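Door handles, worktops and a robot helper: my tips after a summer with the Clomamix practice kit

I've had so many messages since I mentioned I was trying the Clomamix kit that I thought I'd put all my notes in one place. Some of it is a review and some of it is just household tips I picked up along the way, so skip to whatever bit you need!

For anyone new, Clomamix is the home practice service from Praken. You measure up your rooms, type it all in, and their two-armed helper has a go at your chores in a computer-made room first, before you ever let a real one through the front door. The full kit is £649, with the measuring bits, the software and a year of practice time. It isn't cheap, I know. I waffled over it for most of August and then bought it anyway.

My first job was the door. I have a big heavy one that sticks, and I wanted to see the helper manage it without knocking seven bells out of the paintwork. You choose your room from their sample ones to begin with (mine had the loudest orange door and a yellow tiled floor, which cheered me up no end) and then set the arms going and watch from whichever view you fancy. I spent most of the first evening on the robot's own view, looking up past its big white body and getting slightly seasick.
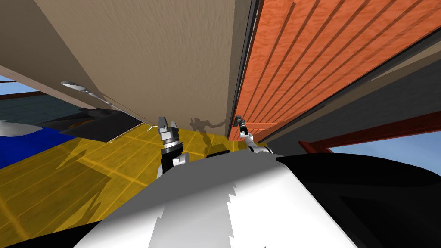
Before you start, have a proper tidy of your measurements. I'd written half of mine on the back of an envelope and the other half on my hand, and I paid for it later. Write down the height of every handle from the floor to its middle, which side the hinges are on, and which way the door swings. Do it with your shoes off and a steel rule, as the soft sewing tape I used first had stretched.

Give arms more headroom than you think. I'd put in a wall cupboard that stuck out further than I remembered, and both arms went straight up towards it on the first go. If you've got shelves, a boiler cupboard or a hanging rail near the spot where your helper will stand, put those in before anything else. Lampshades too, especially the low sort over a table.

Use the shadows. I found this by accident. When I couldn't tell from the robot's view whether the grippers were close to a wall, I looked for the shadow on the wall and went by that. It's much easier than squinting at the fingers themselves. 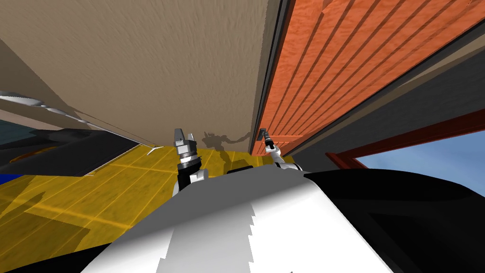 Getting a door ready for a gripper

Lever handles are your friend. Round knobs can be done, but in my practice runs the lever won every time, and if you've been thinking of changing yours for the sake of sore hands you'd be doing yourself a favour as well. Tighten the little grub screw underneath first. A wobbly handle is a nuisance to people and worse for machines.

A rub of candle wax down the edge of a sticking door works wonders. If it still catches, rub chalk along the frame, shut the door, open it again and sand wherever the chalk has come off on the wood. Take off less than you want to! You can always go back for more.

Clear the swing. Shoes, draught excluders, the recycling, all of it. I've stuck a bit of masking tape on my real floor in the curve the door makes, and it has stopped me leaving bags there, robot or no robot.

In the software, set the grip before you set the pull. I did them the wrong way round and couldn't work out why the run kept stopping. Get the fingers closed round the handle, pause, save it, and then add the pull as a separate step. My saved list is embarrassingly long now, and the counter on my account says 3,082 runs, though plenty of those went on overnight while I was asleep.
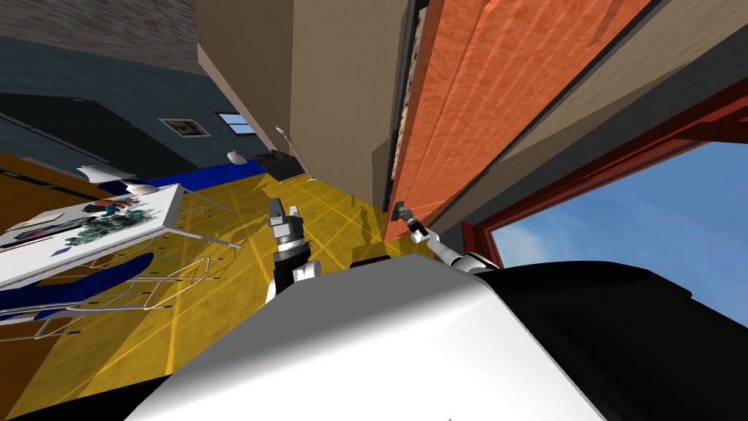 Can I use it if my door opens inwards and the room is tiny?
It copes with either direction, but you need to tell it where the robot will be standing when the door is fully open. In my little utility room I had to move that spot 3 times before the door cleared the body. Mark it on the real floor once you're happy.

Next up, worktops. Mine is speckled stone, and lovely as it is, it hides crumbs, puddles and one very sharp vegetable knife. If you're planning to have a helper wipe down, get in the habit of clearing the back edge where the top meets the wall, as that's the awkward bit to reach and it's where all the gunge collects. An old toothbrush with a dab of bicarb paste does the plaster side (go gently on paint), but keep vinegar and lemon well away from natural stone.

I ran the worktop job with the fingers wide open to begin with, nothing to hold, just to see how near the wall I could bring them. Start slow. There's a speed slider that goes up to 2,000 and I can't think of a kitchen chore that needs it.
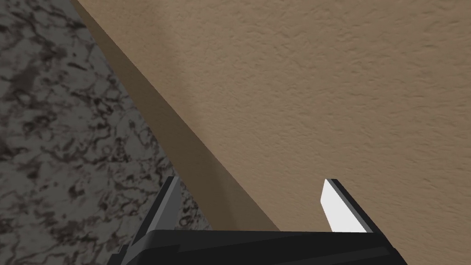
Do I need to own the robot before I buy the kit?
The kit works on its own with an ordinary laptop, and that's how I've been using it. Praken will send your saved runs over to a real helper if you hire or buy one later, and I've got mine booked for a trial on 24th December, so wish me and the sprouts luck.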